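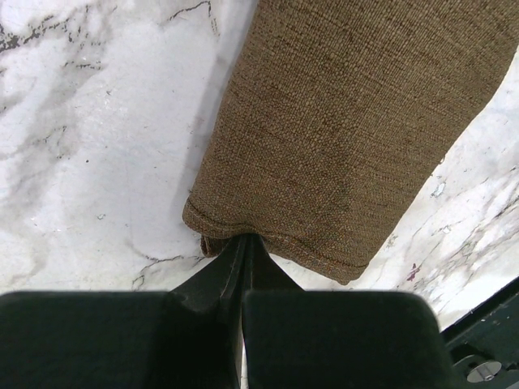 Marble top, reddish stain near the veining on the right.

Search tickets Enter keyword or ticket no.
Category: Surfaces > Natural stone > Stains and etching
25 May 2021, posted by Grastard Support

Status: Open, waiting on customer

Customer reports a small stain on a white marble top, supplied through Cestano and sealed with Didix in February. Cause not known. Customer suspects red wine or a plant pot.

Tried so far by customer:
- Dish soap and warm water. No change.
- Rind stone cleaner, 2 applications. Slightly lighter at the edges.
- Asked about vinegar. Told not to use it, it will etch the polish.

Reply sent:
Please try a poultice. Mix baking soda with 6% hydrogen peroxide to a thick paste, spread it over the mark, cover with plastic wrap and tape the edges down. Leave for around 27 hours, then take the plastic off and let the paste dry before lifting it with a plastic scraper. Rinse and wipe dry. Test on a hidden spot first.

If the color stays the same after two rounds, it may be rust, and peroxide won't shift that. Write back and we will send the rust instructions.

Do not reseal until the stone has dried for five days. Sealer put on now would lock the stain in.

Customer confirmed receipt. Will start tonight and update this ticket.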